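Folding Week: The Gallery

Hedvika Hájek runs a folding class at Allside on Tuesdays, and I signed up expecting to be annoyed. The handout promises a drawer that holds 70 garments. Mine holds whatever I can lean on hard enough to shut. I kept a gallery page for the week anyway, with my notes as I went, and I remain unconvinced by a good part of it.

The first lesson is that denim should be folded on a table. I don't own a table that long, and I doubt most of the class does either. A bed gives under your hands, says the handout, so the creases wander. Maybe. Mine wander on any surface.
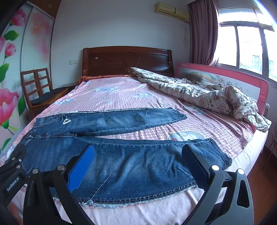 Jeans get two pages in the handout, more than shirts and towels put together. You lay one leg over the other, match the seams, then fold up in thirds. Fine on paper, where every hem is straight. Try it with frayed hems like these and tell me which thread you're supposed to line up with the other leg. The topstitching is a better guide, I'll give her that, though it curves where I'd like a straight line. A checked sheet underneath ought to help too, as a sort of free ruler – I wouldn't trust it past the first wrinkle.

Iraís Chávez swears by rolling. She says a pair takes her 10 seconds, and I'd like to see the stopwatch. Rolled jeans come out of the drawer looking like they've been slept in.

Final verdict on the thirds method: neat on Tuesday, a heap by Friday. I'm keeping the handout for the towel page.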